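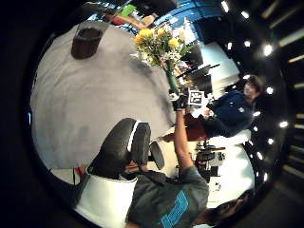
**Unit 4: Planning and Budgeting for a Small Automation Cell**
Course handout, 1/25/21

Read before the planning session. Bring a calculator and the blank budget sheet.

## 1. Start with the task

Write down the task before you open a catalog. One paragraph is enough. It should say what is picked up, where it is put, how often, and who is nearby while it happens. A task such as "move a cup from one end of a table to the other" needs very different equipment from "load a part into a press."

Students often pick an arm first and then look for work it can do. The usual result is an arm with too much reach, a gripper that doesn't fit the objects, and no money left for mounting.

For a tabletop task, list the objects the gripper will meet. A straight-sided cup is an easy case. A vase with a narrow neck is harder, and flowers are harder still, as stems and petals give way under very little force. If your list includes soft or thin objects, plan for more than one set of fingers.

## 2. The running case

We use the same case all term. Gruseveo is a small workshop that wants one tabletop station for handling light objects. It has a fixed sum of 3000 dollars for everything except the arm, which it already owns. The quotes come from two suppliers, Willero and Ploltden.

| Item | Supplier | Cost |
|---|---|---|
| Gripper with one finger set | Willero | 2000 |
| Camera, mount and cable | Ploltden | 415 |
| Table, clamps, marker cards | Ploltden | 500 |
| **Total** | | **2915** |

The total leaves 85 dollars. On paper the project is within budget. In class we will go through why it is not ready to approve. Look at what is missing from the table before you come: shipping, spare fingers, gloves, and any time for setup.

## 3. Costs that get left out

- **Mounting.** The stand or plate under a device is often quoted apart from the device. Ask.
- **Cables.** Measure the route along the floor and up the table leg, then add slack for moving the stand.
- **Calibration supplies.** Printed marker cards are cheap, but they bend and get dirty. Buy or print a second set. A square card with a clear white border can be held up by hand while the camera position is checked, so keep at least one on a stiff backing.
- **Seating and desk space.** People sit close to a tabletop station for long periods. Chairs take up floor area, and the floor plan must show them.
- **Lighting.** Rows of ceiling lights can show up as bright spots in a wide-angle view. Check this before you pay for extra lamps, which may make it worse.
- **Staff time.** Enter it as hours even if no money changes hands.

## 4. Floor plan

Draw the table first, then the people, then the equipment. Mark the reach of the arm with a dashed line. Anyone who works inside the line must be shown on the plan.

Wide lenses take in a lot of the room. If the camera sits on the gripper, expect it to record chairs, shelves and whoever is at the table along with the work. Decide early whether that matters for the project. Screens or a plain wall panel are a separate budget line.

## 5. Asking for quotes

Send the same written request to each supplier. Include the task paragraph, the object list, the heaviest object, and the date you need delivery. For the running case, delivery is June.

Check these on every quote:

1. Is the price for one unit or for a set?
2. What is the cost of replacement fingers?
3. Who pays for return shipping?
4. How long is the quote good for?

A third quote, from Dimaculangan, will be handed out in class. It is for a gripper and camera sold together.

## 6. Assignment

Redo the table in section 2 with the missing items added. Keep the total at or under 3000 dollars. If you drop or replace something, write one sentence saying what the station can no longer do.

Turn in the revised table, the floor plan and the object list, stapled in that order. Pencil is fine for the floor plan.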